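# About Stendetti

Stendetti is a small company that writes control software for robots with two arms. We started in September with 4 people and one rented room above a bicycle shop, and we still have the same room, only now the wall to the next one is taken away. Our customers are laboratories and makers of service robots. They send us the model of their machine, and we prepare the software in simulation before anything is tried on real hardware.

Most of our work is with household tasks: doors, drawers, tables, things that lie on the floor. They look simple, and they take us the most time.

## Our open day

On November 11, 2019 we opened the office to visitors for the first time. We had prepared chairs for a small group and 223 persons came, so the demonstration was repeated until the evening. Many were students from the technical school, some were from our partner Oyelaran, and several neighbours wanted to know what we do behind the blinds.

The main demonstration was Endaris, our simulated house. A visitor could sit beside one of our engineers and follow a white two-armed robot at a doorway, from its own point of view and from close to the gripper. 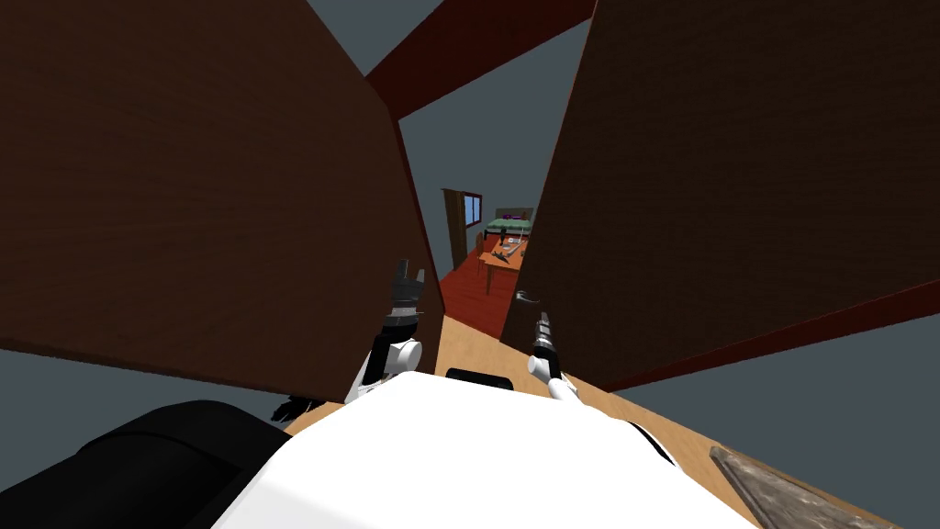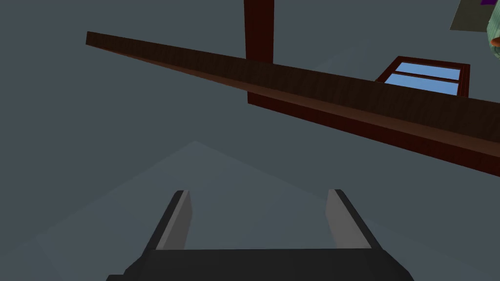
Endaris during the demonstration.

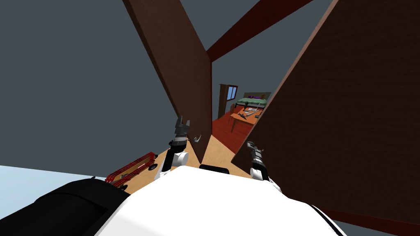 The question we heard most was why a door is so difficult. We explained that a person does not think about where to stand, but the robot must choose its place before it moves an arm, and a bad place spoils everything after. One boy asked if the robot gets tired. We said no, but the computers become quite warm — he was allowed to put his hand near the fan.

Before the open day we ran the house 3,316 times to look for errors. We found more than we wished, and the list is still on the wall in the kitchen.

## Working with us

For companies we offer test runs in Endaris, usually in packets of 200, with a written report in plain English. For the planning of the arms we use Skindent, our own tool, and customers can have it with a yearly licence.

Schools can visit us without payment. Please write to us some weeks before and tell us the age of the pupils, so that we can prepare the right tasks. The stairs are steep and there is no lift, we are sorry for this. Coffee and tea are in the kitchen on the left side, and the bicycle shop kindly lets our visitors use its yard for parking.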